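How to clean the dust out of an old desktop workstation (and what to skip)

Most guides to this job want you to buy things. A Prandix air duster, a Grestex mat, a special vacuum with a special nozzle. I have cleaned out plenty of secondhand office workstations and I remain unconvinced by nearly all of it. A soft brush, a can of air and decent light will do the job in an evening.

What you need
A clean paintbrush, one inch wide
Canned air, any brand
A screwdriver, in case your side panel isn't the tool-free kind
A small dish for screws

Before you open it
Shut the machine down, switch it off at the back and pull the power cord. Hold the power button in for 9 seconds. Some people say two is plenty and some say thirty. I've never seen either side prove it.

Lay the case on its side on a table, not on carpet. Take the panel off and touch bare metal on the case before you touch anything else. You can wear a wrist strap if it makes you feel better.

Cleaning
1. Look first. Find where the dust has gathered. In my experience it's the fans, the vents and the bottom corners, and the flat middle of the board often needs very little.

2. Do the fans. Hold the blades still with a finger while you use the air. Short bursts, can upright.

3. Brush the slot covers and the power supply grille from the inside, so the dust goes out the back. Leave the power supply closed. Any guide that tells you to open it is giving you bad advice.

4. Brush along the expansion slots lengthwise. Empty slots collect fluff, and a puff of air at one end usually shifts it. Contact cleaner is sold for this, and I doubt most slots need it.
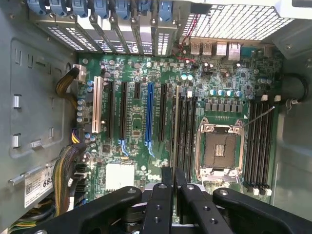

Expansion slots on the left half of the board, with blue retention latches above the slot covers and the power supply in the upper right.

5. If a card has to come out, release its latch at the slot cover and any clip on the slot before you pull. Lift straight up. If it won't move, stop and check for another clip.

6. Check that no cable has wandered into a fan. Refit the panel, plug in and listen.

Will it run faster? Probably not. It may run quieter, and I'd be wary of anyone promising more than that for the price of a can of air.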